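Cookies: this archive stores a list preference on your computer. Accept / Manage

2019-03-04
By Hemi Lowther
Re: [Grakik] Which memory slots to fill on the donated towers

Aroha Fairweather wrote:

> I have the Vodville towers opened up but the memory is all out of them
> and sitting in a bag. Do I just fill from the left? Also, do the
> processors have to come out before we store them? I have 15 to get
> through and would like to do them all the same way.

Aroha,

No need to pull the processors. I'd leave them seated and the lever down. More pins get bent by taking chips out and putting them back than by anything that happens on a shelf.

For memory, go by the latches. On the green boards with four slots the latch colors alternate, light and black, and each color is a pair. With two matching sticks, put both in the slots with the light latches. If you only have one stick, use the light one nearest the processor and see if it posts.
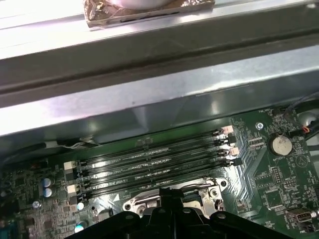
BEFORE YOU PUT ANY MEMORY IN

Pull the power cord and hold the front button in for a few seconds. Look down each channel with a flashlight. The January batch had staples in three machines, I have no idea how.

Then do the coin cell. It sits flat in a round black holder on the board. Push the clip back and the cell lifts out. If it reads under 3 volts on the meter, swap it. Write the new date on the case in pencil - marker rubs off on these.
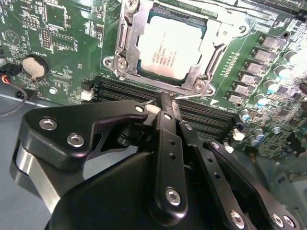

Aroha asked on the phone whether the heatsink paste has to be cleaned off every chip, even the ones that look fine. Yes, if the heatsink has been off. Use alcohol and a coffee filter, then a small dab of new paste in the middle.

Lay the tower flat on its side for all of this, with the open side up. You can get at the slots without fighting the drive cables, and the graphics card doesn't hang its weight on the board.
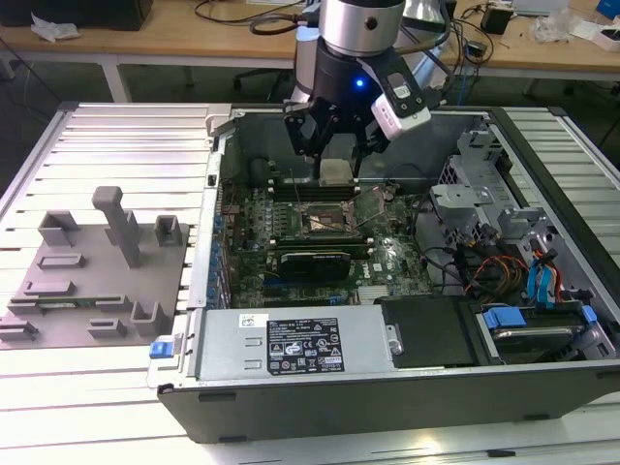
Dell tower with the side panel off, power supply along the bottom edge.

Fan leads are the other thing that gets missed. Read the printing next to each header before you plug anything in. The one marked FAN_HDD1 is by the end of the top memory slot, and it is easy to grab it for the wrong lead.

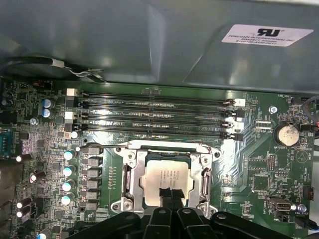 If a lead is too short to reach its header, it was probably routed the wrong way. Take it back out and start from the fan end. Don't stretch it.

I got through 13 at Retik last time and nearly all of them posted with memory in the light slots. The others went in the parts pile. I'll bring the meter and a sleeve of coin cells, so you only need to find the alcohol.

Hemi

You are receiving this because you subscribed to the Grakik list. To stop the monthly newsletter, change your list settings.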